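Keeping the Two-Arm Cell Running
Project report, Hindham robotics lab

My half of the project was looking after the cell while Csenge wrote the packing code. I figured I'd be bored (I wasn't!). Before each session I wiped the finger pads, jogged both arms to home and let the wrist cameras stream while they moved, just to be sure neither feed dropped out. 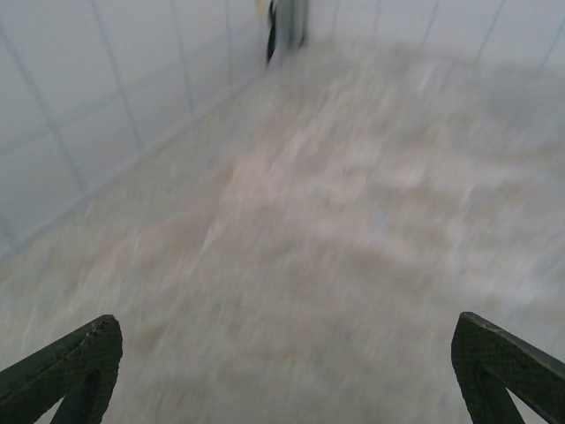 The pads wear quicker than I expected, so I started a log. By 13th October it had 41 entries, and 12 of them were me retightening finger screws.

Next came the approach height. Shopping bags are floppy, and with both fingers open over the snacks I wanted room to close on a packet and leave the handle strap alone. I ended up adding a hover point above the mouth of the bag.
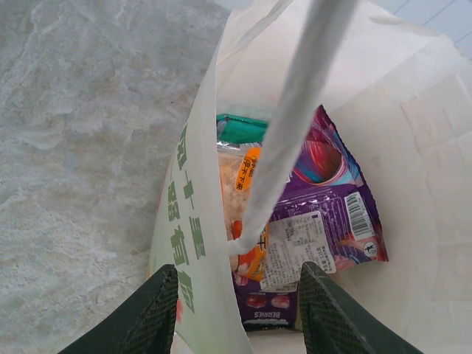 Cables and bases

Peter Matoušek showed me how to check the purple cables: fold the elbow, follow the loop with a finger, then look at every tie along the forearm. I also went over the mounting plates on the front rail with a hex key.

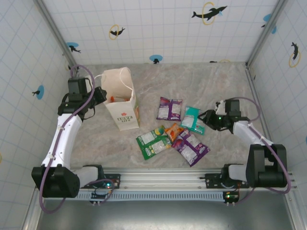

One tie kept sliding toward the wrist, so I swapped it and marked its spot with a paint pen. I'd still like a proper cable clip there, and Csenge wants to try stiffer bags next!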